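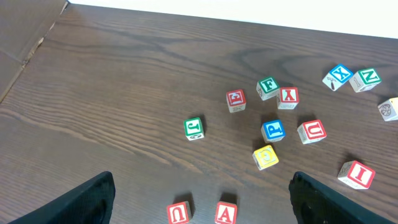

Photo: Orndale Automation Unit

Safety and Incidents | Talks

Speaker notes: the Plirenitz gripper fault

Good morning. I am grateful to the organisers for the invitation to present our findings.

Opening slide: alphabet blocks on a dark wooden tabletop, seen from between the gripper fingers. Allow a moment before moving on.

The task at Plirenitz was block sorting by letter. On run 73 of a planned 200, the right finger went on closing after the grip limit had been reached. The block split and a fragment left the table. No person was hurt. The operator pressed the stop button, and the arm halted as designed.

Next slide: force log. Point to the flat section. The sensor sent the same reading for roughly 197 milliseconds, and the controller accepted it as valid.

The cause was a worn cable at the wrist. The Daza controller software had no check for a frozen signal. Both matters are covered in the written report.

Changes made: the cable is now inspected weekly, a frozen signal stops the arm, and a clear screen stands between operator and table. Skurnlow will adopt the same measures in May.

Pause for questions on the log. If asked about earlier runs, refer to page 71 of the report.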